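Pluredon Fixed Saver, one year

I'm Ehsan, and I look after savings here at Pluredon. This is the account I'd open first if I had a bit put by and didn't need it until next August or so. The rate's fixed at 5% and you can start with £200, which my mum says is still too much!
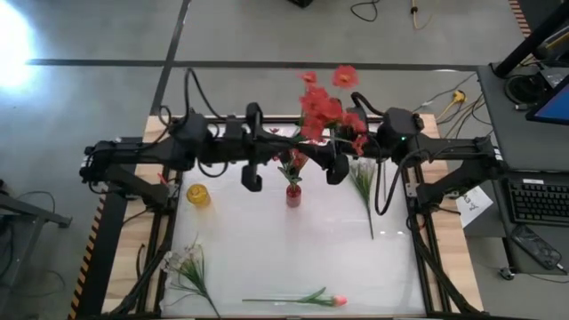
Red artificial flowers, held up over the worktop.

Interest is paid when the term ends, straight into your linked account. You can't dip in early, so keep your rainy day money somewhere else (our Zamudio Easy Access does the job nicely). Rates checked March 27, 2024.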